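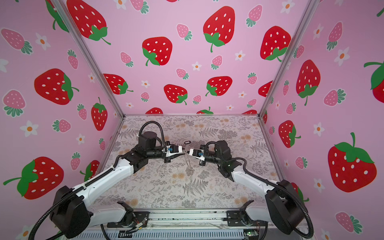

Strawberry paper on the walls, fern and flower print on the tabletop.

Casta enclosure linings, progress report to Trirnach
Prepared by Myung-ja Yeon, 9/3/20

The budget line was $200 for wall and table coverings and we have spent $151 of it. The remainder should stay where it is until the questions below are settled.

The strawberry wallpaper is up. I was against it in the proposal and I haven't changed my mind, but it was the pattern chosen and it lines the enclosure as agreed. The tabletop has the light gray botanical print, ferns and leafy sprigs with tan and peach blossoms scattered over it, and it runs from the back wall to the front rail.

My doubt is about small things on that surface. A black oval ring shows up well enough against the gray. Anything clear or glassy is another matter — a thin transparent piece nearly disappears into the leaves. The supplier, Jang, calls the print "low distraction." I would like to know how they tested that. So far they have sent a brochure.

The proposal also promised that busy coverings would be as easy to work over as plain ones. I can't support that claim yet. We have 2 opinions on it, both from people who picked the pattern.

Still open:
Korunix has quoted $50 for a plain gray sheet to compare against. I recommend buying it.
The orange and red wires by the left bracket need a decision on whether they get a cover. No price yet.
No second patterned table covering should be ordered before the comparison is done.

Next report in December.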